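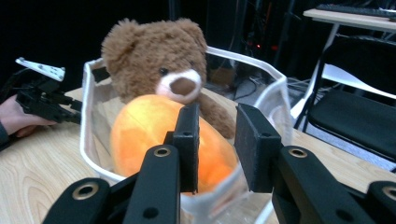 I have been helping with the after-school robotics club for six years now, and every November some parent asks me, very kindly, when the kids are going to build a real robot. I understand the question. I asked it myself once! A robot, to most of us, is a thing with wheels and a motor that drives across a gym floor and knocks over cones, and what our club mostly does is pick up stuffed animals. A brown bear in a mesh basket with an orange and yellow plush toy in front of it, a pair of black grippers held by hand, and a student deciding where the two fingers ought to go: that is an afternoon at our club, and I would like to speak up for it.

Let me back up a little. When I started, we were a contest club. We bought the kit, we read the rule book, we stayed up too late in the spring. Two students did nearly all of the driving and two more did nearly all of the code, and everybody else painted the poster. They were good kids and they had fun, and we even came home with a ribbon one year, but I used to look at the poster painters and wonder what I was teaching them, apart from lettering.

It was Aisling Duggan, who teaches art down the hall and had never touched a robot in her life, who changed my mind. She came in to borrow tape, watched us for a while and asked why the students never had to look hard at anything. In her class they spend a whole week on one pear. I went home a bit cross about it, I'll admit, and then I couldn't stop thinking about the pear.

So the next fall we started our project, which the students named Zasden (I have asked many times what it means and been told it means Zasden). The goal was 200 careful examples of a person picking something up and putting it somewhere else, with notes on each one. I thought they would be bored by the second meeting. Instead they argued. They argued about whether you should take a soft toy by the belly or by the arm, and whether a try where you fumble a bit should be kept or thrown out. Charoen Tanasarn, then a very quiet ninth grader, gave a speech in favor of keeping the fumbles that I still think about when I grade papers. 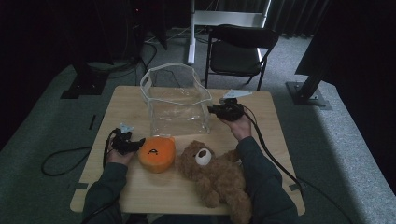

People worry that this sort of work is too simple for bright teenagers, and I'd invite any of them to come and try it. Your own hand is so clever that you have never had to think about it. Put a gripper in each hand, with the cables trailing down, and set yourself in front of a clear plastic bin with a teddy bear lying on its back beside a little orange cup with a face on it, and suddenly you have a dozen choices to make before you've moved an inch. Do I start with the bear or the cup? Which side do I come from? What is my other hand supposed to be doing all this time? A fourteen-year-old who has wrestled with those questions knows something about machines that I didn't know until I was past forty.

I do miss the contests some days. There is nothing like a gym full of shouting, and I wouldn't tell another school to give it up if it's working for them. But we have twice the students we used to, and they all take a turn at the table, and the poster has gotten noticeably worse.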